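경항공기용 위성 기상정보 수신체계 보급사업 중간보고

수신: Skiltbridge 재단 사업관리실
작성: Flerthorpe 항공통신센터 사업총괄 Khrystyna Pasichnyk
제출일: 2019년 8월 14일

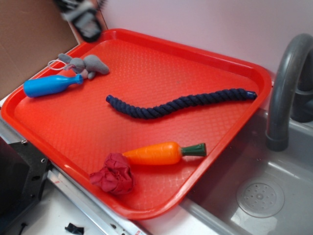
1. 추진 경과

본 센터는 귀 재단의 지원을 받아 소형 항공기 운용자를 대상으로 위성 기상정보 수신체계 보급사업을 수행하고 있습니다. 이번 보고는 5월에 제출한 착수보고 이후의 추진 실적과 예산 집행 현황, 향후 계획을 담고 있습니다.

보고 기간 중 Zhuravel 단말기의 기체 장착을 19대까지 완료하였습니다. 장착 대상은 산악 지역과 해상 구간을 정기적으로 비행하는 단발 및 쌍발 프로펠러기이며, 지상 기지국의 신호가 닿지 않는 구간의 비행 비중이 높은 기체를 우선 선정하였습니다. 장착 작업은 각 기체의 정기 점검 일정에 맞추어 진행하였고, 작업 후에는 전자파 간섭 점검과 중량 및 무게중심 재산정을 실시하여 기체별 정비 기록에 반영하였습니다.

2. 운용 실적

장착 기체에서 접수된 기상정보 요청은 총 983건입니다. 요청 내용은 목적지 공항의 정시 관측자료와 항로상 강수 영상이 대부분을 차지하였으며, 상층풍 자료 요청은 장거리 비행에 집중되었습니다. 위치 보고 기능은 모든 장착 기체에서 사용 중이며, 운항관리 담당자는 지상의 Prurnis 관제 화면을 통하여 기체 위치를 확인하고 있습니다.

강수 영상의 경우 자료 용량이 커서 수신 완료까지 걸리는 시간이 길다는 의견이 조종사들로부터 반복적으로 제기되었습니다. 이에 따라 영상의 표시 범위를 항로 주변으로 한정하는 설정을 추가하였고, 현재 일부 기체에 시험 적용하고 있습니다. 적용 효과에 대한 분석은 다음 보고에 포함할 예정입니다.

3. 미비 사항 및 조치

가. 안테나 설치 위치
쌍발기 3대에서 선회 중 신호가 일시적으로 끊기는 현상이 확인되었습니다. 수직꼬리날개에 의한 차폐가 원인으로 추정되어 안테나를 동체 상부 앞쪽으로 옮기는 설계 변경안을 작성하였으며, 현재 감항 당국의 검토를 받고 있습니다. 승인 전까지 해당 기체의 조종사에게는 수평비행 중에 자료를 요청하도록 안내하였습니다.

나. 통신요금
당초 계획에서는 기체별 개별 요금제를 적용하였으나, 계절에 따른 사용량 편차가 커 일부 기체에서 기본 제공량을 초과하였습니다. 여러 기체가 사용량을 공유하는 통합 요금제로 전환하기 위하여 통신사업자와 협의하고 있습니다. 전환에 따른 추가 예산 소요는 없을 것으로 판단합니다.

다. 교육 자료
조종사용 안내서의 초판은 배포를 마쳤습니다. 다만 수신 시각과 실제 관측 시각의 차이에 관한 설명이 부족하다는 지적이 있어 해당 장을 다시 집필하고 있습니다. 개정판은 500부를 인쇄하여 참여 운용자와 비행교육기관에 배포하겠습니다.

4. 예산 집행

장비 구입비와 장착 공임은 승인된 범위 안에서 집행하였습니다. 교육비 항목은 안내서 개정으로 집행 시기가 다음 분기로 이월되었습니다. 항목 간 전용은 없었으며, 세부 내역과 증빙은 별도 정산서로 제출합니다.

5. 향후 계획

다음 분기에는 안테나 위치 변경 승인 절차를 마무리하고, 잔여 대상 기체의 장착 일정을 운용자와 확정하겠습니다. 동계 운용에 대비하여 저온 조건에서의 단말기 기동 시험도 실시하고자 합니다. 시험 장소로는 Flerthorpe 격납고를 검토하고 있으며, 사용 일정이 확정되는 대로 귀 재단에 통보하겠습니다.

통합 요금제 전환과 관련하여서는 계약 변경에 대한 귀 재단의 사전 동의가 필요합니다. 변경 계약서 초안을 별도로 송부하오니 검토 후 회신하여 주시기 바랍니다.

공유 3 댓글 0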